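Firko hand grippers, one month in my house
Sunday, June 19, 2022

I bought the Firko pair because I wanted to answer one question for myself: can a machine with two fingers do the small chores of a home? You hold the grippers by hand, so the thinking is still yours. Only the fingers are of the machine kind. For testing what such fingers can do, I find this a fair method.

Folding towels was better than I expected. The ribbed pads hold cloth well, and after some evenings I could make a clean fold. Socks also went fine. Cups are easy if the handle faces you. Coins on a flat table I could not pick up at all, and I tried until my wrist was tired.

Jewelry is the chore I care about most, as my daughter leaves hers everywhere. Beads roll a little, the string bends, and on a soft blanket the finger tips sink in before they close. With my own hand I would not think about it. With the grippers I must plan where to pinch.

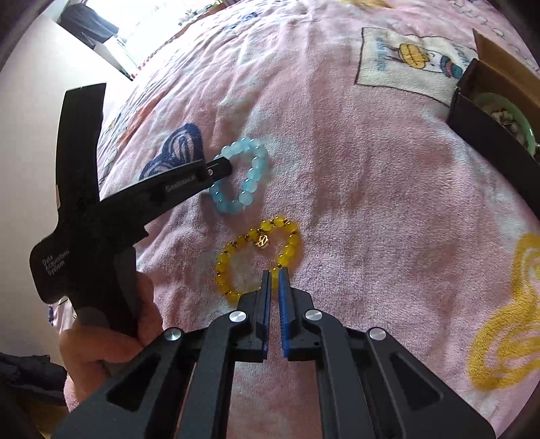 Jinlong Dong wrote to me that soft bedding is unfair to any gripper, and that he would first try the same bracelets on a hard tray. I did it, and he is right that it goes faster, but my daughter does not use a tray.

For learning I recommend the set. For tidying a bedroom, a machine with these fingers is not ready yet. The manual is only 2 pages and should say more about cleaning the pads.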